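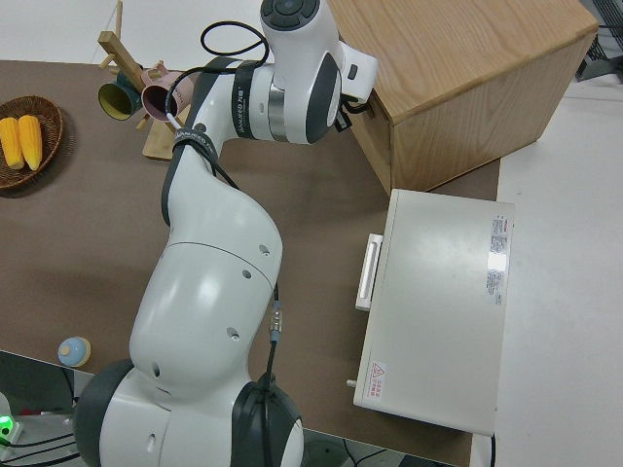 Margareta Grecu objects that a basket is a tray with sides, and that the distinction made in the previous handout between open holders and carriers does no work. The objection is accepted in part. For the purposes of this course a holder is classified by what it does to the item placed in it, and the shape of the wall is secondary. A shallow round basket restrains items from rolling and lets air reach them from below. A flat tray does only the first, and only if it has a lip. Students who used the older wording in their April reports need not revise them.

3.1 Terms

Holder: anything whose main job is to keep one class of item in one place on a work surface. Baskets, racks, stands and coasters are holders.

Enclosure: anything with a door, a lid or four full walls. A cabinet is an enclosure. An open storage box is treated as an enclosure with the lid missing, for the reason given in 3.4.

Footprint: the area of surface a holder takes up, including the clearance needed to take an item out. The second part is the one students leave out. A plate rack with a small base may still need a hand's width free on the side from which the plates are drawn.

Reach line: the line on the surface past which a seated or standing user has to lean. It is found by trial, with the elbow kept near the body. It differs between users, and the plan should state whose reach was used.

3.2 Round items and long items

Long items that taper, such as ears of corn, carrots and parsnips, roll in an arc and not in a straight line. On a bare surface they come to rest wherever the arc ends, often against something else. In a round basket two of them settle side by side if the basket is wide enough for their length. If it is too narrow they cross, and the upper one has to be lifted before the lower one can be taken. The test for basket size is therefore the longest item laid flat, plus finger room at one end.

Woven holders have one drawback in a kitchen. Crumbs, silk and soil lodge in the weave and are not removed by wiping. Shake out, brush dry, then wipe. Do not soak rattan or wicker. The Fabbri method sheet lists soaking as acceptable for unvarnished weave. We did not find this to be so in the 8 baskets put through the course, 3 of which lost their shape at the rim.
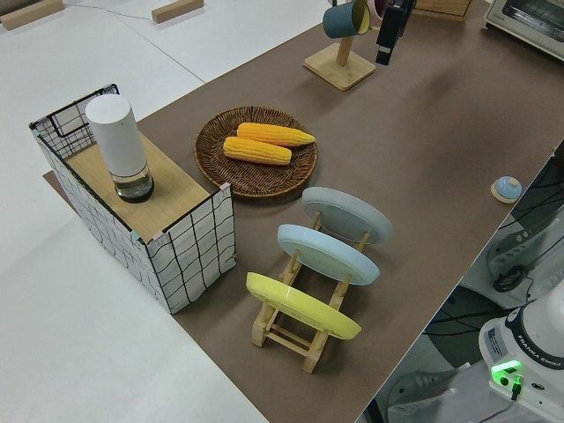
Course Notes in Domestic Layout, vol. 2, no. 3

3.3 Upright storage

Plates stored upright in a dowel rack can be withdrawn singly. Plates stored in a stack can be withdrawn singly only from the top. The rack costs more footprint per plate and less handling per meal. The break-even depends on how many different plates are in use. With three plates of different colors, each wanted at a different time, the rack is clearly better. With a set of identical plates the gain is small, as any plate will serve and the top one is as good as the rest.

Orientation matters. In a row of tilted plates the nearest one shows its full face and the ones behind show progressively less. Where users choose by color, place the darkest or least distinct color nearest, and let the bright ones sit behind, where a strip of rim is enough to identify them. A yellow plate in the nearest position spends the best view on the plate that needs it least.

Mug stands follow the same reasoning with height added. A hanging mug takes no surface of its own beyond the base of the stand, but the swing clearance has to be kept free all the way round. A stand placed near the far edge of a table has its rear arms beyond easy reach. Either turn the stand when the front arms are empty or leave the rear arms unused. Martim Correia's group proposed a weighted base to make turning easier with one hand. Their drawing is in the Banau folder.

3.4 Surfaces on top of surfaces

A board laid across an open box creates a second working level. It also closes the box. Anything standing on the board must be moved before the box can be used, and if what stands there is a tall container with liquid in it, the move takes two hands and some care. Record such an arrangement as "box, blocked" in the inventory, and do not count its volume as available storage.

The same applies in a weaker form to the tops of cabinets. A cabinet top can carry light items without blocking the door, provided that nothing overhangs the front.

Small lids should be parked on a coaster or similar pad when they are off their pots. The pad gives them a fixed address and keeps condensation off the table. Keep it back from the near edge. A sleeve will catch a lid knob at that height.

3.5 Exercise

Draw the surface you measured in the Fisbridge kitchen at a scale that fits one sheet. Mark each holder and each enclosure, with footprint and clearance shown as separate outlines. Mark the reach line and name the user. Where two clearances overlap, state which holder is used more often and assign the overlap to it.

Then move one holder only, and redraw. Explain the choice in no more than 400 words. Reports that move everything will be returned, as the effect of each change can't be told apart.

Hand in by Friday. The Fluvov tables may be used for standard mug and plate diameters if you did not measure your own.

Reading for section 4: the chapter on wet and dry zones, up to the drainage diagrams.

Course office: contact details on the department notice board | Handouts may be copied for use within the course | Back to top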